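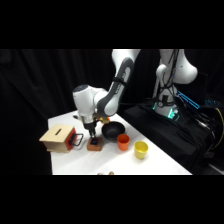

Tabletop set B: the slotted box, red front and wire handle on the right-hand end, with the small brown block beside it.

Hultutine Tabletop Props
README, last touched August 31, 2019

What this is

Notes and photos for the small-objects collection we keep at Erndale. Boxes, blocks, pans, bowls, that sort of thing, set out on a white table. Kept so people can borrow a set, put it back the same way, and find the photos that go with it. Written fast before I go on leave, fix what's wrong.

Folders

photos/ - 1175 stills, one folder per set
sheets/ - layout sheets, what goes where
measure/ - lengths, widths, weights where we have them
old/ - don't use, kept for the old naming only

703 of the stills have a finished layout sheet. The rest have a set letter and nothing else. Wiesława is working through them, slowly, ask her before starting on any yourself so you don't double up.

Sets

A - stacking things. Cups and rings. Complete.
B - slotted box, brown block, black pan, other round vessels. See top of page.
C - trays and lids. One lid missing, has been since we moved.
D - cloths. Not measured. Cloths are a pain to measure.
E - odds and ends from the Kaczorowski donation, still being sorted.

Notes on set B

The box is light wood with a flat lid that sticks out past the body. Slot in the lid is short and runs on the diagonal, so if you're writing a sheet, say "diagonal" and not "across". Side is a duller beige than the lid. Base board is thin, lift from underneath with both hands please, not by the handle.

Handle is black, wire-like, open rectangle. It's on the red panel. In older sheets the red panel gets called "front", "door" and "drawer" depending who was typing. Use "front" from now on. I've changed the ones I found.

Block is the low reddish-brown one with the dark patch on the upper face. Patch goes up. Several sheets in old/ just say "brick", same thing. Leave a gap between block and handle, otherwise you can't see the handle's outline in the photos and we end up redoing them.

Black pan goes behind and to the right of the block. It's listed as "bowl" in the measure file becuase Jalen and I couldn't agree. Search for both. It's the widest of the round ones, if that helps when you're matching names.

Colour names

Pick from the list in sheets/, don't make up new ones. We had "tan", "honey", "biscuit" and "natural" all for the same lid. It's tan now. Grey is spelled with an e. Brown with a red tinge is "red-brown", hyphen, no capitals.

Naming

set letter, underscore, layout number, underscore, photo number. B_04_012 and so on. No spaces. Roald's early ones have spaces, the Cusitum script chokes on them, rename before you load anything.

Measurements

Millimetres and grams. Longest side first. Handles are measured seperately from the body, so a box length does not include the handle. Anything with a blank weight hasn't been on the scale, blank does not mean zero.

160 rows are checked twice, marked "ok2" in the last column. Trust those. Single "ok" means one person with a ruler.

Known problems

- Photos come with black bars top and bottom. Don't crop the originals, crop your copy.
- Shadows on the white table. Soft ones mostly but they throw off the edge outlines, especially around low pieces.
- Diagonal slots get labelled as scratches. Please check.
- Set E numbering restarts halfway through. Sorry.
- Two people have used "left" to mean the object's left. It's the viewer's left, always.

Borrowing

Email Bogumił Nowicki with the set letter and the dates you want. Whole sets only. Wipe things down with a dry cloth, no spray on the wood. If something chips, write it on the sheet and leave the chip in the bag.

To do

- finish sheets for B and C
- photograph D again, folded and unfolded
- decide pan or bowl
- get the photo count to 3000, aiming for the end of September next year
- replace the missing lid in C or drop it from the list

Credits

Original sorting and most of the measuring by Eugeniusz Borkowska. Layouts by Roald Bråten and Jalen Rosenthal. Sheets, Wiesława Sadowski. Corrections to Bogumił, one email per set if you can.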